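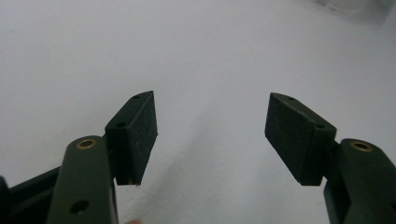 Recording hand demonstrations with the Duan gripper

Posted Aug 22, 2022 by Viera Štefanec

These steps cover one recording session with the Duan hand-held gripper, from setup to upload. The task in this tutorial is picking up a folded cloth and placing it in a tray, but the steps are the same for most tabletop work.

Before you start

Check the pivots on both fingers. They should turn freely with no side play. Check that the fingertip pads are tight and that their faces line up when you close the grip. Replace a pad if the face is peeling. A worn corner is fine as long as it stays clear of the contact area.

Clear the table and cover it with a plain, light sheet.

Calibrate the opening

Start the Lenudden recorder and choose New session. Open the gripper all the way and hold it still until the width reading settles. Close it fully with nothing between the pads and hold again. Save both values. If the closed reading drifts by more than 2 mm between checks, calibrate again.

Record

1. Hold the gripper open over the table and press Start.
2. Move toward the cloth at the speed you want the robot to use.
3. Close, lift, move to the tray, open.
4. Back away before you press Stop.

Keep your fingertips behind the pads. If you fumble a grasp, finish the motion anyway and mark the take as Retry in the list. Change the starting position of the cloth after every take.

How many takes

At Dorkstead we trained the first cloth policy on 800 takes and it missed folded edges a lot. The current one uses 1694. For a new task, plan on 1000 and look at the results before you record more.

Upload

Sort out the Retry takes first, then export the session. Calibration values are saved with it, so don't rename the folder. The job queue picks it up overnight.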